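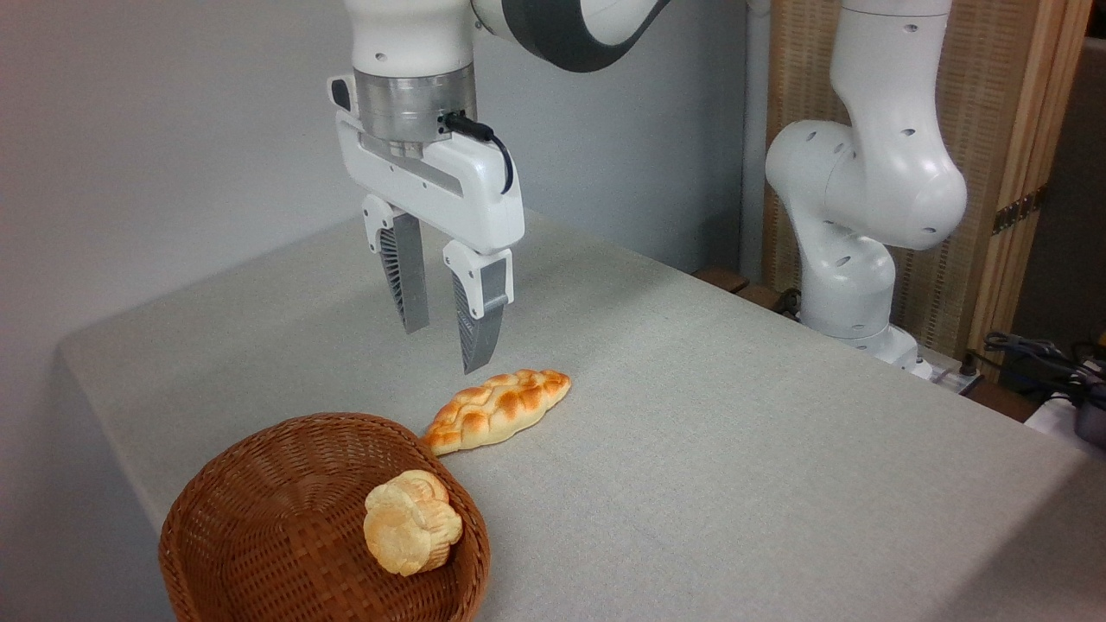
*Gripper open over the braided loaf, Erham cell, July.*

To: Lelasbridge cell users
Subject: Re: Grip force fault, bread transfer task

The Diltow site wrote:

> During the afternoon session the gripper closed on a loaf and did not release on command. The arm continued to its next position with the loaf held. The operator pressed the stop at run 237. May we resume at reduced speed?

Sites may not resume at this stage. The log supplied by Diltow shows a release command at 300 ms and no reply from the gripper at 450 ms. The arm should have halted at that point and did not. The same fault has been recorded at Erham with the Maillard task file.

Until further notice:

- The Maillard task file is withdrawn at all sites.
- Both arms must be stopped before any person reaches over the table.
- The cable at the wrist flange is to be checked at both ends before power is applied.

Sites are asked to send their last 16 run logs to this list, including runs which ended normally. A corrected task file will be issued once the missing halt has been explained.

Cell Safety Office, Lelasbridge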